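Ticket 3754
Objet : le robot de la salle de pause se trompe de touche
Site : Le Roux, bâtiment Provano
Ouvert le 23 mai 2026
Statut : en attente d'un retour

Bonjour l'équipe,

Bon, je reprends tout depuis le début parce que mon premier message était parti un peu vite (désolée !). Depuis la mise à jour de Floster, le bras qui nous prépare les cafés appuie à côté. Je demande un petit, il part sur la taille au-dessus, ou alors il reste planté devant la machine et rend la main avec le code 65. Sur 52 commandes passées cette semaine, j'en ai relevé neuf de travers, le journal est joint.

Ce que j'ai déjà essayé :
- redémarrage complet du bras et de la tablette : pareil
- nettoyage de la façade au chiffon doux : pareil
- recalage de la position de départ avec l'assistant : mieux pendant une matinée, puis rebelote
- retour à l'ancien profil de touches : refusé, Floster me dit que le profil est verrouillé

À mon avis il confond les segments voisins sur la couronne de boutons. Ils sont serrés autour du bouton central, les inscriptions sont minuscules, et si le point visé glisse un peu, on tombe sur la touche d'à côté. Vous pouvez déverrouiller le profil, que je refasse l'apprentissage moi-même ?

Et tant que j'y suis, un mot sur le reste. On a passé nearly... pardon, presque 1000 cafés par le robot depuis l'installation, et l'accueil y a vraiment gagné : avant, c'était toujours Cuvon (le prestataire) ou nous qui lâchions un visiteur pour aller faire les boissons de la réunion. Maintenant on lance la liste et on reste au comptoir. Par contre, les gens se croisent moins devant la machine, et deux collègues m'ont demandé de garder un créneau « à la main » le matin. C'est faisable dans le planning, ça, une plage où le bras reste au repos ?

Merci d'avance, je suis joignable tout l'après-midi ! 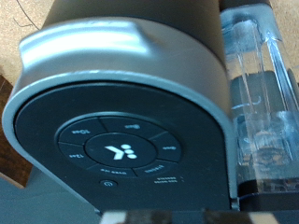 Roya Mahmoudi : Profil déverrouillé, tu peux relancer l'apprentissage. Reprends chaque touche une par une, en commençant par le bouton central. Pour la plage manuelle, c'est dans Planning, onglet Repos, et je trouve vos deux collègues très raisonnables. Je laisse le ticket ouvert jusqu'à tes prochains essais.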